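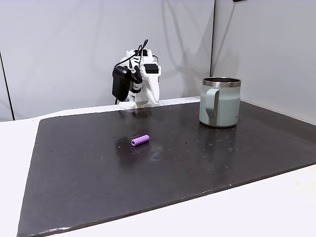
Arm at the rear of the board, with the purple test cylinder and the mug.

1/ The Prisa working group has today, 15 December 2018, begun publishing notes from its comparison of two low-cost grippers. The work is carried out at our Tambunan workshop and will continue until June.

2/ The two designs are the Plostolex curved jaw and the Oten parallel jaw. Both are driven by the same controller, so that differences in the results may be put down to the jaws themselves.

3/ Each run asks the arm to pick up a small, light cylinder and place it in a mug. The task is modest. It does, however, test fine closing and clearance at the rim.

4/ The programme provides for 1,277 runs. To date 519 have been logged, of which 292 used the Oten jaw. The remainder used the Plostolex.

5/ Early runs suggest that the Plostolex jaw is more forgiving when the cylinder lies at an angle to the approach. The Oten jaw releases more cleanly over the mug. No ranking will be issued at this stage.

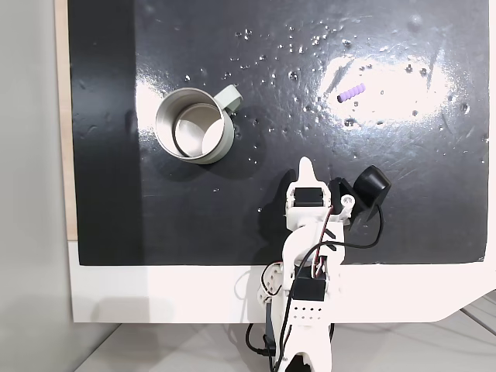
View from over the arm, showing the wrist camera and water droplets on the board.

6/ Camera placement is being reviewed separately. Bright reflections on a dark, wet surface are a known difficulty for our detection software, and matt and glossy surfaces will be reported in separate tables.

7/ Cable routing also requires attention. Members building their own arms are advised to leave enough slack at the wrist for a full turn before fixing any ties.

8/ The parts list and controller settings will be released with the second set of notes. Groups wishing to submit results of their own should use the Prisa log sheet, version 3, and state which jaw was fitted.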